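Breakfast Counter Automation, Zarkmont Residence
Progress report to the Tetel program office
18 March 2024
Prepared by Yiğit Sönmez, site lead

Status

The counter unit has been in place for 14 weeks. Installation and staff training are finished. The trial is now in its second phase, in which the arm takes part in breakfast setup on the ground floor and the kitchen staff handle the rest. Phase two is on schedule. Spending is within the approved budget, apart from the cabling item covered below.

Work done in this period

The task list agreed with Tetel had 17 items. Staff and the integrator, Javby, dropped four of them after the first month. All four involved opening packaging, and the kitchen team was quicker by hand. The remaining items are moving fruit to plates, passing small containers forward from the back of the counter, and returning things to their places after service.

Javby moved the unit once, at the request of the morning shift. Staff had been reaching across the arm to get to the toaster. They now stop the arm before using either side of the counter, and the stop procedure is posted by the door.

Effects on staff

No positions have been cut and none are planned. The early shift used to start with one person on setup and one on hot food. Both now start on hot food, and one of them checks the arm's work before the dining room opens. Two staff members told us the checking feels like an extra job on busy mornings – we have moved it to a fixed slot before service and will ask them again.

Training took longer than planned. The Oral course material was written for factory operators and assumed people who stand at the machine all day. We rewrote the section on stopping and restarting, and new hires now get the shorter version.

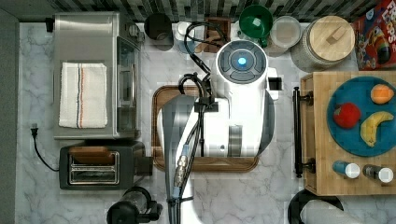
The unit at its counter position, with a plate of fruit on the cutting board to the right.

Open issues

Cables still run over the body and along the arm. Staff want them kept clear of the utensils, and Javby has quoted for a fixed guide. This was not in the original budget and we ask Tetel to approve it.

Cleaning around the unit is slow. The evening shift has asked for a written routine, and a draft is with them now.

Next period

The trial continues through August. We will extend the arm's hours to the afternoon snack service if the kitchen team agrees, and repeat the staff interviews before the final report.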